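Stop Waiting for the Perfect Robot and Build Half of One

I've been building grippers on and off since January, mostly in the spare bedroom and now and then at the Rakbridge workshop when I need the good drill press. And I have an opinion, which is that home builders spend way too long on the arm and nowhere near enough on the hand.

I did it too! My first arm, Merrick, swallowed 936 dollars and could wave. It waved beautifully. Then Dalia Lahlou at the workshop passed it a sock and the whole evening went downhill.

Cloth is where you should start

Everybody begins with blocks. I get it, blocks are polite. They stay the shape they were when you let go of them. But there are 100 videos of somebody's arm stacking cubes and my house has no cubes in it. It has laundry.

Cloth folds over on itself, hides its own edges and slumps the second you lift it. You find out fast whether your fingers close evenly, and whether your trigger is too stiff to squeeze at 11 at night. Declan McAlister thinks this is cruel to beginners and that people will quit. Maybe some will – I think more people quit from boredom.

You don't need the arm yet

A gripper you hold in your own hand, with a handle and a trigger, teaches you most of what you want to know. Your elbow does the job of six motors, for free. My favorite thing to practice is the two-gripper hold on something thick and knitted: pinch it up high with one, let it hang, and bring the other in underneath with its fingers open on either side. A bed is a perfectly good workbench for this, pillow and all.
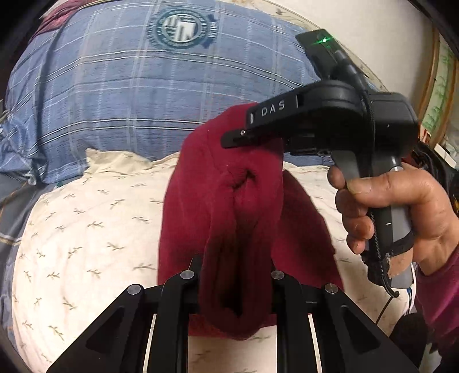 What I'd spend money on

Fingertips, first. Then a decent strap, then cable that's longer than you think you need (mine always comes up short right as I reach across the mattress). Leave the fancy joints for later. Marama Tomoana swears by printing 2 sets of fingers at once so a snapped link doesn't end your night, and I've started doing the same.

Merrick is in the closet for now. I'll bolt a hand on it when I have one that can hold a sweater by the shoulder and not chew it.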